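Cups, bottles and a busy bit of table

February 13, 2019

Print this post | E-mail to a friend

I've been having a sort-out of our drinks things this week, mostly because the cupboard door at Zivarberg wouldn't shut any more. Mugs, beakers, flasks, the lot — out they all came! My rule was one colour per person (I'm blue, naturally) and anything without an owner goes in the charity box.

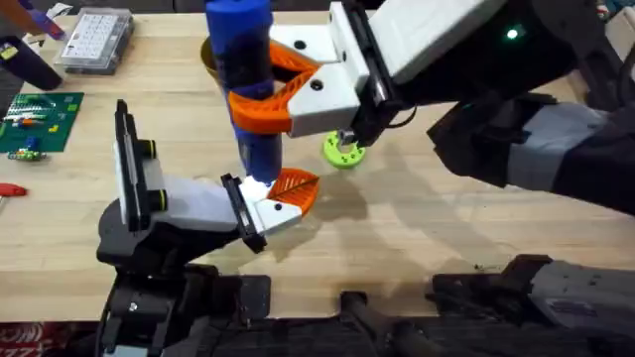

The mustard yellow stays, whatever anyone says. I love it next to a strong blue, and both look lovely on pale wood. I'm less sure about the white set from the Vermeulen sale, which chips if you so much as look at it.

Next up is the shelf of lids. I'm putting that off until the weekend, or possibly until May — there's a very old jam pan at the back and I'm not ready to deal with it.

Shares: 241 | Comments: 8

Contact | © Clondov Diary | Back to top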